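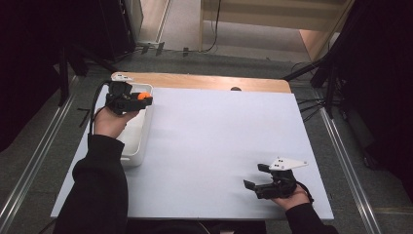 Minutes of the spring planning meeting, Gradau Bridal, held in the upstairs fitting room in March. The meeting opened at 6 p.m. with the Solance line, which is late, and with the question of what color to call the sash on style 13. Stella Muli has held out for "apricot" since the first samples. Wing-yan Shek considers it orange, the orange of a small orange ball held over a white board, and said a bride who orders apricot and gets that will be on the phone by lunchtime. Nhi Ung proposed "marigold." Kazimiera Wilczyńska asked whether any bride had requested a sash in this family of colors at all. The minutes record a pause. Marigold was adopted, three votes to one, with Phúc Diệp abstaining on the grounds that he does the books.

Present: Wing-yan Shek (chair), Stella Muli (design), Kazimiera Wilczyńska (workroom), Phúc Diệp (accounts), Nhi Ung (shop and appointments, also taking these minutes and responsible for their tone).

Minutes of the last meeting
Approved with one correction. Kazimiera did not "agree to look into" the detachable sleeves. She agreed to look at them, and has now looked at them.

Solance, delivery of samples
Six gowns were promised for the end of last month and four have arrived. The two missing are the column dress and the one with the buttons. Kazimiera reported that the buttons are the trouble: the design calls for covered silk buttons from nape to hem, each with its own loop, and the workroom has one person who can make the loops without swearing. That person is Kazimiera, and she asked that the claim be struck. It stays in.
Stella would not hear of a hidden zipper. After twenty minutes she heard of it. The buttons will remain on the outside for show, with a zipper underneath, and the product card will say "button detail" and leave it there.
Action: Kazimiera to finish both gowns before the trunk show. Stella to stop adding things to them.

Prices
Phúc passed round a sheet. The column dress was penciled in at 1,595, and Wing-yan wants it under the figure our neighbors across the square ask for something similar. Phúc can get it to 1,504 if the lining changes from silk to viscose. Stella said brides can feel the difference. Phúc said they can also feel the difference between 1,595 and 1,504. Agreed to keep the silk lining in the bodice, use viscose in the skirt, and sell at 1,504. Wing-yan asked if it could be a rounder number. Phúc said it could be, upward.
Alterations will be charged separately from now on, apart from the first hem. Nhi asked that somebody else tell the brides who booked before this meeting. It was settled that those brides will get the old terms, in writing, and Nhi will send the letters.

Gesteddale trunk show
Our room at Gesteddale is confirmed, the same one as last year, up the same stairs. We are allowed one rail and one mirror. Last year's mirror made everybody look slightly shorter, so we are taking our own. Nhi will drive the van. Wing-yan offered to drive the van and was thanked.
Appointments will run forty-five minutes with a fifteen-minute gap, which last year was spent apologizing to the next bride. Parties are limited to three guests. Stella asked if this could be enforced against mothers. No action.

Name of the veil range
Deferred from the last two meetings. The suggestion on the table is "La," just that, to be followed by the name of the veil. Stella finds it airy. Kazimiera pointed out that it leaves us with La Fingertip, La Elbow and La Cathedral, and that the label printer charges by the line. Phúc asked what was wrong with calling them veils. Deferred again.

Sample sale
To be held after the trunk show, in the shop. Everything from the old line goes except the window gown, which Wing-yan is fond of and which has faded down one side only. Stella suggested selling it as ombré. Wing-yan was not amused, then was - and the gown is still not for sale.
Action: Phúc to mark down the old line. Nhi to find the rest of the shoe stock, last seen behind the petticoats.

Any other business
Kazimiera requests a second steamer. Granted.
The biscuits in the fitting room are for clients. This was said looking at no one in particular, at some length.

The meeting closed at 8:10 p.m. The next one will be after Gesteddale, when Stella will bring a revised sketch for style 13, sash included.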